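4. Where the small boxes end up
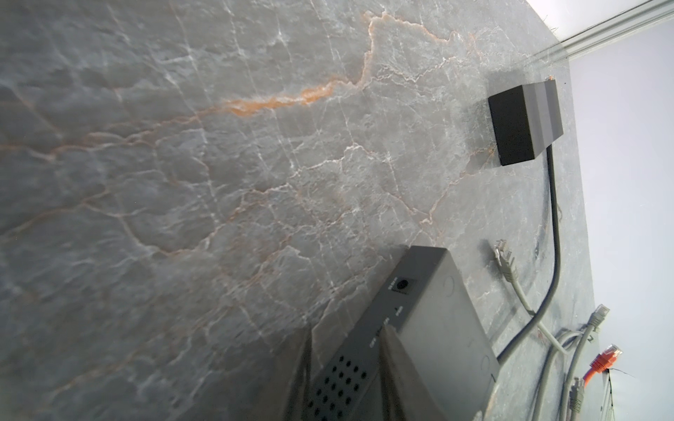 Robel Lencho

Figure 3. Marble surface with a small black box, its cable, and a larger gray metal device.

I want to start this section with the stone, which may seem odd in a paper about household electronics. When I began visiting homes for the Skosby study I had a neat little form with boxes for "shelf", "floor", "cabinet" and "other", and I figured the surface would be the dull part of the form. I was wrong about that! People talked about their surfaces far more than they talked about their devices. They knew where the slab came from, what it cost, what you may and may not wipe it with. Ask them what the black box on top of it does and you get a shrug, or a "don't unplug that one".

Take the marble in Figure 3. It's a cool blue-gray with thin white veins branching all over it, and then these rusty orange ones threaded in between, one of them thick and bright enough that I'd call it copper. Somebody who picks a stone like that picks it to be looked at. And then there is the box, small and black and matte, with a thick cable running down from it, and the gray metal device close by with a round power jack in its end panel. I'm not going to guess at the model of either one. For my purposes they are "small box" and "large box", and those are the two words I used in the coding, partly out of caution and partly from having been wrong so often in the first few homes.

4.1 What counts as put away

My interview guide had a question about this and it was a bad question. I asked people whether their equipment was "put away", and nearly everybody said yes, including people whose equipment was in plain sight from where we sat drinking coffee. So I rewrote it in September and asked them to tell me about the last time they moved the thing. That worked much better. The answers sorted themselves into 3 groups (see Table 2), which I ended up calling parked, settled and stuck.

Parked things are on their way somewhere else, at least in the owner's head. Settled things have found a spot and the owner is happy with it. Stuck things would be moved tomorrow if the cable were longer. I had expected stuck to be a tiny group – a few unlucky outlets, a few awkward corners – and it was the one people had the most to say about. One woman in the Derese apartments walked me along her whole counter, holding the adapter out in front of her like a dog leash to show me exactly where it stopped.

I should say that a photograph can't tell you which group an item belongs to. Figure 3 could be any of the three, and I've left it out of the counts in Table 2, which come from the interviews only.

4.2 Cables and hard surfaces

Hard stone does something to the way people lay cables, and I'd love to see somebody with more patience than me take this up. On a wooden shelf people staple, clip or tape. On marble they won't. They don't want glue near it, they certainly don't want a drill near it, and so the cable just lies where it lies, in whatever curve it came out of the package with. In Figure 3 the black cable makes a gentle bend down across the stone. I have pages and pages of notes on bends like that, and I still find them sort of pretty.

I had 2278 notes in total by the end of the visits, and 965 of them mention a cable in one way or another. I didn't plan for that, and the coding scheme from Nullik had a single category for the whole subject ("wiring, visible"). I split it by hand over a long summer, keeping Nullik's numbering so the two sets can still be compared. The split codes are in Appendix B, along with my spelling mistakes.

Scratching came up a lot too. Metal housings worry people, and I heard about felt pads, coasters, folded dish towels, even a slice of cork from a bulletin board. One family in the Grolix building told me they had spent up to 400 dollars having a counter repolished after a metal box was dragged across it, and they now lift everything with both hands, kids included. I can't say how common such damage is, and my notes are no good for finding out, as I only wrote down what people brought up on their own.

The next section takes up the outlets themselves, and the question of who in a household gets to decide what is plugged into them.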